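**Flendell series – worth carrying on after book 2?**

**mossy_kettle** – 12 October 2025
Finished the second Flendell book last night and I'm torn. I loved the first one (grumpy ex, tiny harbour town, the lot) but this time they spend 531 pages not talking to each other! Does book 3 pick up?

**Putis**
It does, but you have to get past the wedding. I nearly gave up there. Once they're stuck at the Wamix cottage it's lovely – proper slow burn, and he finally says sorry.

**inkandcrumpets**
Sorry, can't agree. He says sorry in a letter, which she finds by accident. After what he did in April I wanted him on his knees. I'd skip to the Sinaga spin-off, same town and much better banter.

**mossy_kettle**
Oh no, I like a letter! Was it a long one?

**Putis**
Some three pages, and I cried on the bus. Don't skip it, the spin-off gives away who bought the bookshop.

**mossy_kettle**
Right, sold, I'm ordering it tonight. Will report back once I'm past the wedding.

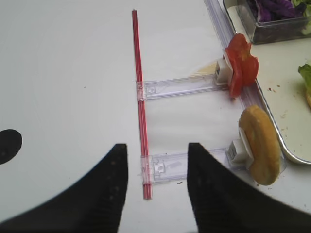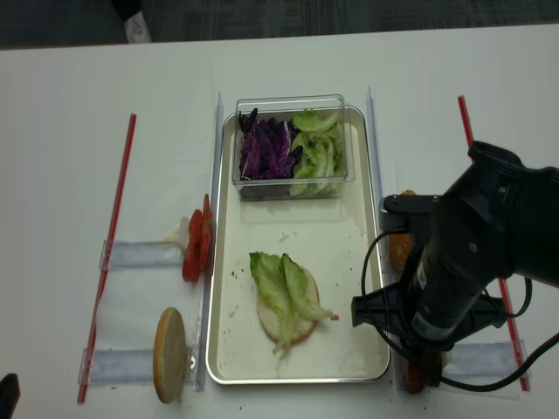 **tealeaf_tess**
Can I put in a word for the audiobook? The narrator does his sulky voice so well that I forgave him a good two chapters early. Still think she should have married the vet, mind.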